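Stindach Table Set: tennis balls, can and cup
README, version 2

Contents

This folder holds pictures and notes of a few everyday things on a table marked off with blue painter's tape. The things are tennis balls, the can they go in, and a clear plastic cup. There are some 3000 pictures in all. The notes say which thing is in each picture and which square of the tape grid it is in or nearest to.

The set was put together for people who sort, label or search pictures of household items. Everything was shot indoors. If you used the first release, the file names have changed but the numbering of the squares has not. 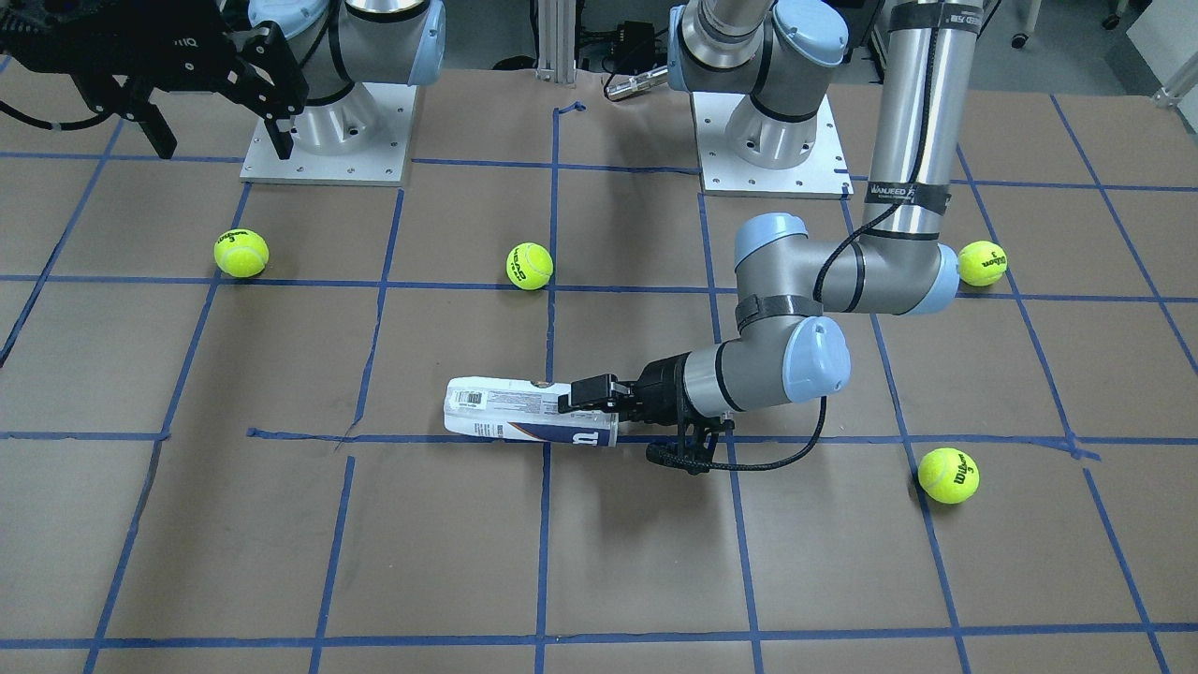 Squares are named by row and column. Row A is along the long edge nearest the door, and column 1 is at the window end. Tape is treated as part of the table, so a ball sitting on a line is given to the square that holds most of it. When it was too close to call, the notes column says "line" and the square field is left blank. Please don't fill those in by guessing from the neighboring pictures. We tried that for a while in March and had to undo it.

The objects

Tennis balls. Yellow-green. We wrote on them by hand so they could be told apart, but the writing is often turned away or too small to read. In that case the ball is listed as "ball, unknown" and left at that.

Cup. Clear plastic, listed as "cup" whether it is upright, tipped or on its side. The cup appears in 191 pictures, fewer than we wanted. 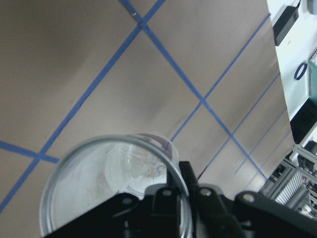
Clear plastic is the hardest thing in the set to label. The outline you draw should follow the outside of the cup, and tape or tabletop seen through the wall still counts as cup. People doing this work for the first time tend to trace only the part that shines. Start with the rim, which has a thin glossy edge when you look down at it from an angle, and work down the side from there. The faint blue handwriting that shows through the wall is part of the cup as well and does not get its own label. If the bottom is outside the picture, stop at the picture edge.

Can. Listed as "can" in every position. The lid is not labeled separately when it is on. Position is one of three values: standing, lying, or tilted. Use "tilted" for anything in between, even if one end is close to the paper.

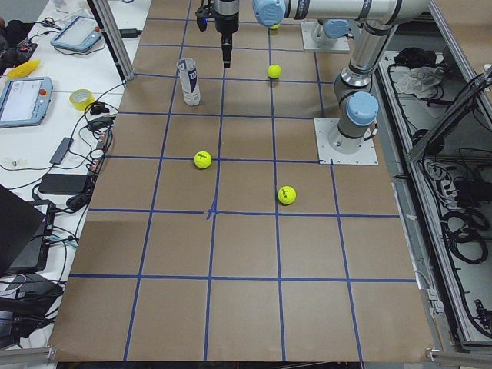

Brand names and logos are left as they were. We did not blur or cover them, and we did not type them into the notes. If you need a plain version, the folder named Voria has 200 pictures with no lettering on any of the objects.

Known problems

The tape was laid by hand with a yardstick, so the squares are not all the same size. Don't use them to measure anything.

Some color shifts come from the daylight. Brown paper can look gray, and the tape runs from bright blue to nearly navy. We left the colors alone.

A ball that is mostly hidden is still labeled if any of it can be seen. The first release was not consistent on this, and a few of those old labels may still be in there. 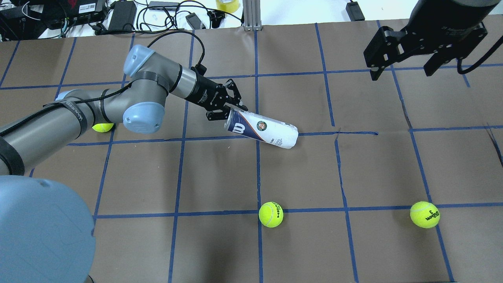 Tennis ball can, position "tilted," with balls on the brown paper.

Files

pictures: all pictures, numbered in the order they were added
notes.csv: one line per object per picture
grid.txt: names of the squares
Voria: the plain version described earlier

Contact

Labels were checked by Jomar Fajardo. Send corrections to him through the Grukard project page with the picture number and the square. He adds them to notes.csv by hand, so a fix can take a couple of weeks to show up.

Last updated Monday, September 11, 2023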